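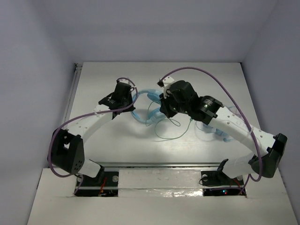 Two robot arms and a pair of light-blue headphones at the Gretico open day.

Visitors pack the workshop for Gretico's first open day

11/10/22

More than 400 people came through the doors of Gretico's Ziretholm workshop for its first public open day, and plenty of them went round twice!

The programme was put together by workshop manager Liliana Ferri, with short talks, a tour of the assembly benches and demonstrations on small two-armed robot stations. Headphones and their cords were among the items on show - a soft, curly cord is a much harder thing for a robot to handle than a neat box.

"We wanted people to get close and ask us anything," said Liliana. "One girl asked how the robot knows when to let go, and we were still talking about it at closing time."

Engineer Sławomir Marciniak led the afternoon talk on grippers and cabling, which filled all 60 seats.
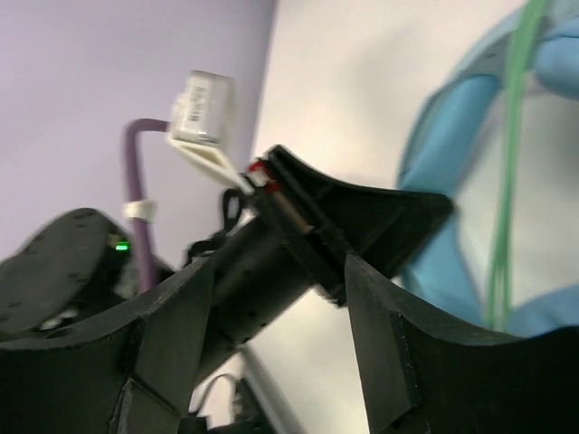 Next visit

The workshop will open again in January, with longer demonstrations and a session for school groups. Places are free but must be booked through the Gretico visits desk.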